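Search reviews
Type a product or brand
Go

Milteo two-arm bench kit, after one budget year

I'll say it up front: I love this kit, and if you're putting together an equipment request for a small lab or teaching shop, I think it belongs near the top of your list. We ordered ours through Janjua in February for our place in Stullbridge, and I've been the one filling in the spreadsheet ever since, so this is mostly about money and planning (with a bit of gushing about the arms).

The first quote was for the two arms, the grippers and the controller. That's the number everyone looks at, and it's fair for what you get. What I'd missed was everything next to it. The frame and work surface are a separate line. So are the longer cables, and you do want the longer ones! We paid 382 dollars for the cable set and a spare pair of gripper fingers, and I'd pay it again tomorrow. Shipping on the frame was another 100.

I also priced the Lutden version, a perfectly decent machine with a nicer manual. It came to 900 dollars more once the same extras were added, and the lead time was longer. If your group already owns Lutden controllers I'd think hard about staying with them. We were starting from zero, so Milteo it was.
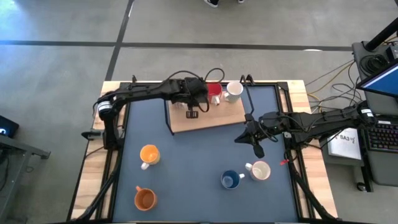

Floor space is the part I got most wrong. I'd drawn a rectangle the size of the table and called it done. You need room for a cart with a laptop on it, room to walk all the way around, and a plan for where the cables cross the floor. Measure all that before you sign anything. I ended up moving two shelves and a very heavy printer, and I'm still finding screws from those shelves.

For practice objects, don't spend a cent on the official set. Mugs are wonderful: cheap, easy to replace, and the handles make a gripper work for its living. Get a mix of colors and put a board on the surface so you have two heights to play with. Our whole object budget went to thrift stores and we came in way under.

Support has been great. I sent a question at 4 p.m. and had a real answer before I'd packed up my bag, with a wiring drawing attached. The yearly service plan is 1081 dollars. I skipped it at first, then added it when I saw that it covers both arms and the loaner shipping. Ask Janjua to put it on the original quote, as adding it later meant a second purchase order and a lot of forms.

Gripes? The packing list doesn't match the part numbers on the invoice, so receiving took a whole morning. And I'd like a spare fuse in the box.

Five stars from me. I've already got a second one penciled in for next year's request.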